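3 September 2020
by Mitra Mahmoudi
2 min read

How do I get light scratches out of a shiny wood table?

I got a dark reddish-brown table at the Budness estate sale for 30 dollars and I love it to bits! It's my everything table, and the top has picked up lots of fine scuffs. I can't feel any of them with a fingernail. Do I have to strip it, or is there something gentler? 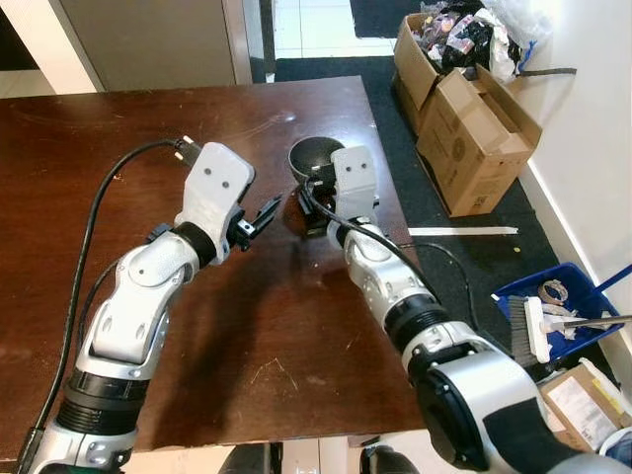

Don't strip it! A glossy top with shallow marks is the nicest kind of table to work on, and you can do it in one afternoon. Wash it with a drop of dish soap, let it dry overnight, then rub on a reddish-brown paste wax with a soft cloth, going with the grain. Wait 30 minutes and buff like mad. Before any of that, get everything off the top, the bowl at the back and that long cord with the plug too, because plug pins are little scratching machines when they get dragged around. The small light scratches you've got should fade a lot. I did my mother's sideboard this way and grinned for a week.
- Boateng

Wax is good. I used Riltska on mine, two coats. Try it underneath first.
- Larnik
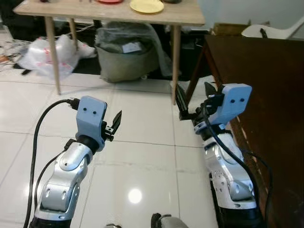
Page last changed: September 2020

Adding to my answer, as Mitra asked whether the lighter table could get the same treatment. Yes, but use CLEAR wax! The tinted kind can leave dark streaks on pale wood, especially if the finish is thin. I'd put felt pads under those thin tapered legs as well (tile is hard on leg ends, and grit gets trapped there). Felt or cork mats under the yellow and red plates would be lovely too. If any scratch does catch your nail, wax won't fill it, so get a wax filler stick close to the wood color and go slowly. Leave the wax 14 days before you put anything hot on it.
- Boateng

Can you sand it with 300 grit first? Asking for mine, it has deeper ones.
- Larnik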